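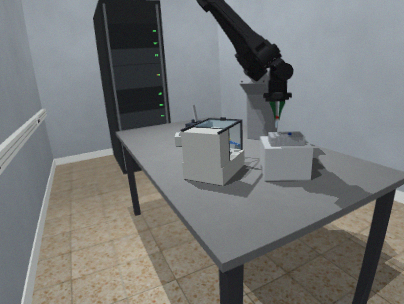
By Sawsan Rawashdeh
Jun 25, 2020

Toledo's newest science class filled up in a single evening, and the people behind it could not be happier. The Brondholm Summer Lab, a free online chemistry course for high school students, had room for 277 teens when sign-up opened. Every spot was gone before midnight, and 47 more students are on the waiting list.

"I kept refreshing the page and laughing," said course leader Szabolcs Csonka, who first pitched the idea in February as a small after-school club. "These kids want to do chemistry in July. How great is that?"

The course runs for 22 days and covers water testing, food chemistry and the basics of lab safety. Students will get a kit by mail with test strips, droppers and a notebook, plus a list of things to find in the kitchen — red cabbage, baking soda, vinegar and plenty of paper towels. Live lessons are in the morning, with a second session at 4 p.m. for students who have jobs or look after younger brothers and sisters.

Csonka hopes to add a fall course for middle schoolers too, and he is already testing a lesson on bread dough. Families can join the waiting list through the Brondholm website until July 3.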